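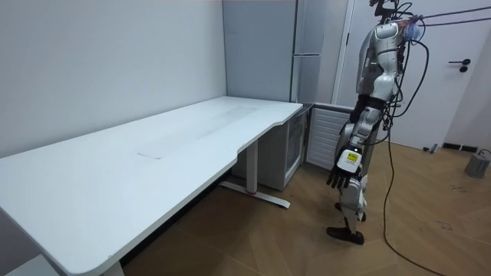 *A long white desk with a curved notch in its front edge.*

Lekivville plans to replace 144 desks in its town offices this May. I think it should keep most of them. A scuffed top is a poor reason to buy a new one, and the budget note gives no other.

The new desks are priced at $80 each before delivery and assembly. That sounds cheap, and it is why the item drew so little debate. But cheap desks get replaced often, and the old ones go to the dump at our expense.

Rasha Zoubi, who repaired office furniture for years, told me most surface marks can be cleaned or covered with a desk pad. Loose legs need a wrench. The town could fix what is broken and buy only what it needs.

Meanwhile the branch library still closes at noon on Saturdays. I would spend the money there first. The council takes comments on the budget until the end of the month, and I have sent in mine.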